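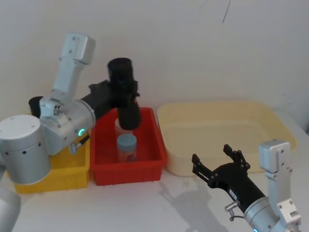
Section 4: Winding, Threading and Setting Tension

By Apolline Chauvin, Technical Publications
Last updated: August

This section applies to the Beltau domestic sewing machine in its standard and extended-table versions. It assumes that the machine has been unpacked, leveled and connected to power as set out in Section 3. Owners of the extended-table version should fit the table before beginning, as the bobbin cover cannot be reached comfortably from the left once the table is locked in place.

Threading must be carried out with the power switch in the off position except where a step states otherwise. Bobbin winding requires power.

4.1 Before You Begin

You will need the following:

One full spool of all-purpose polyester or cotton thread
One empty Beltau bobbin, Type J
One new needle, size 80/12
A scrap of medium-weight woven cotton, folded double
The small screwdriver from the accessory tray

CAUTION: Use only Type J bobbins. Bobbins of a similar diameter but greater height will fit into the case and will appear to turn freely. They rub against the underside of the needle plate and may damage the hook. Such damage is not covered by the warranty.

4.2 Winding the Bobbin

1. Place the spool on the horizontal spool pin so that the thread unwinds from the back. Slide a spool cap against the spool. The cap should be slightly larger than the end of the spool.

2. Draw the thread to the left and pass it around the winding tension disk in a counterclockwise direction. A light pull should meet some resistance.

3. Pass the end of the thread through the small hole in the bobbin from the inside outward.

4. Set the bobbin on the winder spindle and push the spindle to the right until it clicks. The needle will not move while the spindle is in this position.

5. Switch the machine on. Hold the thread end straight up and press the foot control gently. After several turns, stop and trim the end close to the bobbin.

6. Resume winding at a steady medium speed. The winder stops when the bobbin is full.

7. Switch the machine off, return the spindle to the left, remove the bobbin and cut the thread.

A correctly wound bobbin is firm and level from top to bottom. If the thread has gathered at one end, unwind it and repeat from step 2. Do not attempt to use an uneven bobbin, even for basting.

NOTE: Elastic thread must be wound by hand, without stretching it. See Section 9.

4.3 Inserting the Bobbin

1. Turn the handwheel toward you until the needle is at its highest point. Lower the presser foot.

2. Slide the release catch to the right and lift off the bobbin cover.

3. Hold the bobbin so that the thread hangs down from its left side, in the shape of the letter P. Drop it into the case.

4. Place one finger lightly on the bobbin. Guide the thread into the front slot, then to the left along the channel until it passes beneath the tension spring.

5. Pull out a tail the length of your hand and replace the cover. The bobbin should turn counterclockwise when the thread is drawn.

4.4 Threading the Upper Path

1. Raise the presser foot. The tension disks open only when the foot is raised, and thread laid across closed disks will loop on the underside of the fabric.

2. Bring the thread from the spool through guide 1, then down the right-hand channel.

3. Make a turn at the bottom of the channel and bring the thread up the left-hand channel.

4. Pass the thread from right to left through the eye of the take-up lever. If the lever is not visible, turn the handwheel toward you until it rises.

5. Bring the thread down and behind the needle bar guide.

6. Lower the presser foot and thread the needle from front to back. Draw the thread under the foot and toward the rear.

CAUTION: Always turn the handwheel toward you. Turning it away from you may tangle thread in the hook.

The automatic needle threader may be used with needles from size 75/11 to 100/16. It must not be used with twin needles, wing needles or any needle smaller than the sizes given. Forcing the lever will bend the threader hook, and the part must then be replaced by a Javow service center.

4.5 Drawing Up the Lower Thread

1. Hold the upper thread loosely in the left hand.

2. With the right hand, turn the handwheel through one complete turn.

3. Pull the upper thread gently. A loop of the lower thread will come up through the needle plate.

4. Draw out the loop and lay both threads together under the foot – toward the back, never to the side.

4.6 Setting the Tension

The upper tension dial is marked from 0 to 9 and leaves the factory set at 4. This setting is suitable for most woven fabrics sewn with all-purpose thread.

1. Select straight stitch, with a stitch length of 2.5.

2. Sew a line across the folded cotton scrap at moderate speed.

3. Examine both sides. On a balanced seam the two threads meet between the layers, and neither can be seen as a straight line on the surface.

4. If the lower thread shows on top, turn the dial to a lower number. If the upper thread shows underneath, turn it to a higher number. Change the setting by half a number at a time and sew a new line after each change.

The bobbin case spring is set at the factory and rarely needs attention. Where adjustment cannot be avoided, mark the position of the screw first and move it by no more than one-eighth of a turn. Write the change in the service record at the back of this manual.

NOTE: Thread weight affects tension more than fabric does. Heavy topstitching thread generally requires a size 100 needle and a lower dial setting. Keep a stitched sample of each combination you use regularly, with the dial number written on the fabric.

4.7 Common Faults

Loops on the underside. Rethread the upper path with the presser foot raised. Do not adjust the bobbin case.

Upper thread breaks. Check for thread caught at the spool cap. Replace the needle and reduce the upper tension.

Skipped stitches. Confirm that the flat side of the needle faces the rear and that the needle has been pushed fully into the clamp. Knit fabrics require a ballpoint or stretch needle.

Bobbin will not wind. Confirm that the spindle has clicked to the right.

Thread bunches at the start of a seam. Hold both tails for the first few stitches.

If the fault remains after these checks, contact the Bornanton service desk and quote the serial number on the base plate. Please do not open the lower housing.

Continue to Section 5 for presser feet and stitch selection.

Comments

Ayantu Sisay
Step 1 of 4.4 solved it. I had been threading with the foot down and blaming the bobbin. Could the same warning be printed on the quick card as well?

Stijn Verhoeven
The cap advice in 4.2 could say more about cross-wound spools. Mine run much better on the vertical pin, with a felt disk underneath and no cap.

Mitiku Abdella
Does the 4 setting hold for quilting through batting? I am at 3 with 50 weight cotton and still see dots of the lower thread on top.

Hagos Belay
Mitiku, I use 2.5 for that with the walking foot on. Try a 90/14 quilting needle before you go any lower, and slow down a little on the curves.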